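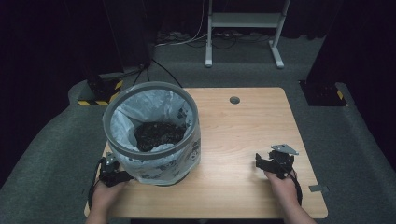
Where Does Your Trash Go?

Every day you throw things away. An apple core, a used tissue, a broken crayon. The bin gets full, somebody ties up the bag, and a truck takes it down the street. The trash still has a long trip ahead of it.

The Truck

A garbage truck has a strong metal plate inside that squeezes the trash. This is called compacting. Squeezed trash takes up much less space, so one truck can stop at a lot of homes before it is full. In the town of Plallow, one truck empties 209 cans on a Monday morning.

The Transfer Station

Some towns are far from the place where trash is buried. Their trucks go to a transfer station first. The trash is tipped onto a big floor and loaded into larger trucks. Plallow's trash goes to the Hosorton Transfer Station, and from there it rides 79 miles to the Odov Landfill.

The Landfill

A landfill is a place built for burying trash. It is more than a hole in the ground. Workers first put down a layer of clay and a thick sheet of plastic - this is the liner. Rain that trickles through trash gets dirty, and the liner keeps that dirty water out of the soil. Pipes carry the water away to be cleaned.

At the end of each day, the new trash is covered with dirt. This helps keep away flies, birds and bad smells.

A bin at home can have a liner too. It is just a plastic bag, and it keeps the inside of the bin clean. Bins come in many sizes, and some have patterns on the outside, such as leaves.
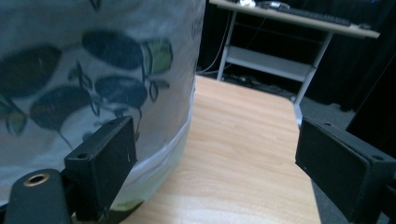

How Long Does Trash Last?

Things that were once alive, like banana peels, can rot quickly in a compost pile. In a landfill they rot slowly, as there is very little air. Many plastics may last for more than 100 years.

What You Can Do

Use both sides of your paper. Carry a water bottle you can fill again. Give away toys you have outgrown. Ask a grown-up which things your town recycles - the rules are different from place to place.

Words to Know

Compact: to squeeze something into a smaller space.
Landfill: a place where trash is buried.
Liner: a layer that keeps waste from leaking out.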